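We use cookies to keep this site working. By continuing you accept our cookie policy. Accept | Settings

Dye notebook: walnut hull batch, second try

8 July 2021, posted by the Dalholm workshop

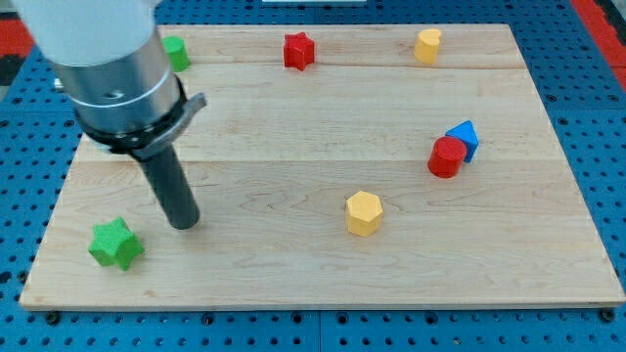
Wooden board with a green star block, on the blue pegboard.

OK, so the walnut hulls! I left the bucket soaking since before the long weekend and it smells like a pond, but the liquor is a gorgeous near-black and I'm much happier with it than with the February one, which came out the color of weak tea on everything except the silk (and I still can't say why the silk took it).

Weighed out 238 g of dry wool, the Pacheco skeins, scoured last night in the big pot. No mordant on half, alum on the other half. Brought the bath up slowly, held it at a low simmer for 57 minutes. I meant to stop at an hour but the burner ran out of gas, so 57 it is, write it down.

First pull: the alum half is a warm chocolate, quite even. The plain half is a bit redder and streaky near the ties. My fault, I tied them too tight AGAIN. Figure-eight ties, loose, please, whoever does the next lot.

Put everything back in and let it cool in the pot overnight. Lid on, because of the smell.

Iron dip tomorrow on two of the small skeins, just a pinch in warm water. Last time I overdid it and the Clustach yarn went crunchy, so I want to go in and out fast and rinse right away.

Things to sort out:
- strainer cloth is shot, bits of hull all through the fleece
- the Stivamen pot has a chip in the enamel, keep iron out of it and use the old stockpot
- save the leftover bath! There's loads of color left, I want to try it on the linen scraps
- label the drying rack, I mixed up the tags once already today

Lightfastness strips go in the south window for 30 days, half covered with card.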